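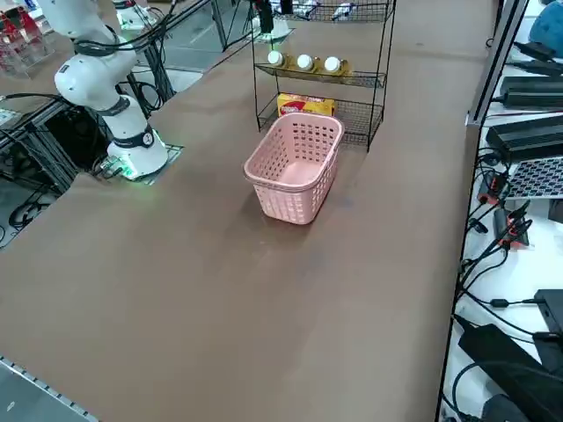 Pink basket on the table, wire rack behind it.

From: Drita Vasić
To: skeltstead-stores
Date: 18/04/2025
Subject: Re: [stores] reorder points after the February count

Enikő Rácz wrote:
> The sheet still gives a reorder point of 30 for the Paltberg
> filters. We ran out twice in February. Is the figure wrong, or
> is the lead time wrong? Also, item 3429 shows as a negative
> quantity and I can't edit it.

The lead time is wrong. The sheet assumes three working days from Paltberg, which was true under the old contract. The last four deliveries took 7 working days each. Daily use hasn't changed, so the reorder point should go up in proportion, to 70. I would round that to 100 – they ship in boxes of 50 and a part box costs the same to send.

I have changed column F to read the lead time from the supplier tab. Please don't type over it. If a supplier's time changes, change it on the supplier tab and every item from that supplier will follow.

Item 3429 is a separate fault. It was booked out under the new code before the opening stock had been moved across from the old one. The row is locked because Edit Kocsis closed the February period. She can reopen it, but a correcting entry in the current period gives the same balance and leaves the closed figures alone. I'd prefer that.

Still open: the Bozsik items have no lead time at all, so column F returns a blank for them and they will never show as due. Gizella, do you have the delivery notes? Three or four dates would be enough.

Drita

--
skeltstead-stores mailing list
To leave, send a blank message with "unsubscribe" as the subject.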